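New in our reading room: a study of the river war at Drinar

The book table has received a new title this June, and I would like to recommend it to members who are interested in small wars and the people who supplied them. Vratislav Halás has written a history of the siege of Drinar, a river fortress which most general works mention in one sentence only.

The siege lasted 86 days. Halás gives little space to the assaults and much more to flour, horses and boats. He has read over 314 letters from the Halilović family, merchants who sold grain to the garrison and later also to the army outside the walls. From these he shows how the price of bread followed the level of the water – a simple idea, but I have not seen it explained so well before.

The maps are the weak side. There are only 2 of them, and the village of Dilteveck is missing from both,
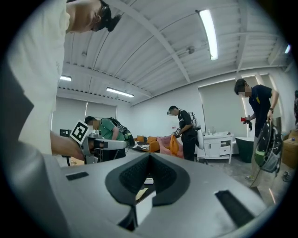
although the relief column waited there for 19 days. A reader without a good atlas will be lost in this chapter. The notes are full and honest about the gaps in the sources.

The publisher is Drindura. Members can borrow our copy for one month, please write your name in the loan book.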